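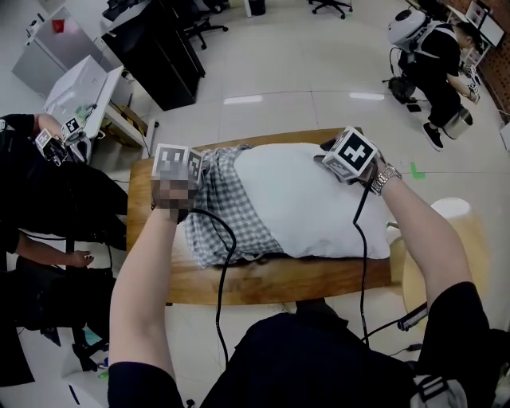 Duvet and pillow cover shrinkage, woven cotton

tunton_mill
Washed 6 covers at 90, line dried. Lengthwise shrinkage was nearly double the crosswise figure. Cut oversize on the warp.

Voto
Disagree. At 200 threads the weave is open enough that most of that comes back with a damp iron. Did you press before measuring?
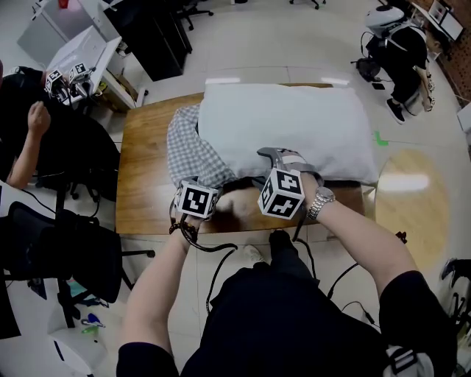
Posted by Lục, July 2024

No pressing on mine. A checked fabric makes it easy to see: the squares turn into rectangles after the first wash.

tunton_mill
Pressed, then rested overnight. Still short.

Voto
Then it's the finish. Prewash the yardage and cut after.

Lục
Prewashing frays the cut ends. Zigzag them first.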